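1/ I want to tell about my hair this month, because many of you asked after the last selfie. I stopped using the flat iron in May and now my curls are slowly coming back. I will put everything in one thread so it is easy to find.

2/ First thing I changed is the shampoo. I wash only 2 times a week now, with the Muvham cream wash. It makes almost no foam and in the beginning I did not trust it. My scalp feels calm after, so I stay with it.
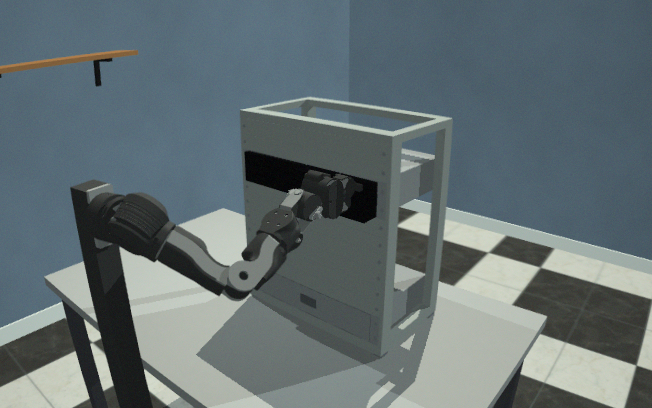
3/ Conditioner: I take the Marinescu one with oat. I leave it for 4 minutes and comb with my fingers, starting from the ends. Please do not start from the roots, I lost so much hair like this when I was younger.

4/ For drying I use an old cotton T-shirt. My towel made a lot of frizz, especially at the back of my head, where I cannot see what I am doing.

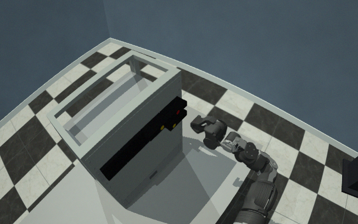

5/ The gel is from Clelteck. It is a little sticky and the smell is too sweet for me, but the curls hold until the second morning. I scrunch it in when the hair is still very wet. One spoon is enough for my length (46 cm when I pull it straight).

6/ My cousin Gladys Mollel cut my ends in Brivport. She took off more than I wanted. Now I must say she was right, the shape is much better.
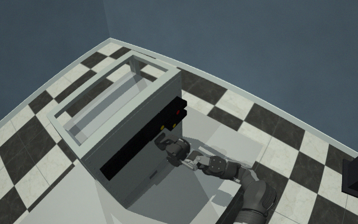
7/ Next I want to try nails that match my new hair clips. I have a cream polish and a very dark brown one, and I would like small squares of both on the ring finger, like the black-and-white checkered floor with the fine veins in it. For the other fingers I think a plain slate blue, same as those walls. The veins I will try with a thin brush and a steady hand, which I do not have.

8/ If you know a top coat that does not smear the small lines, please write me the name. My old one is finished.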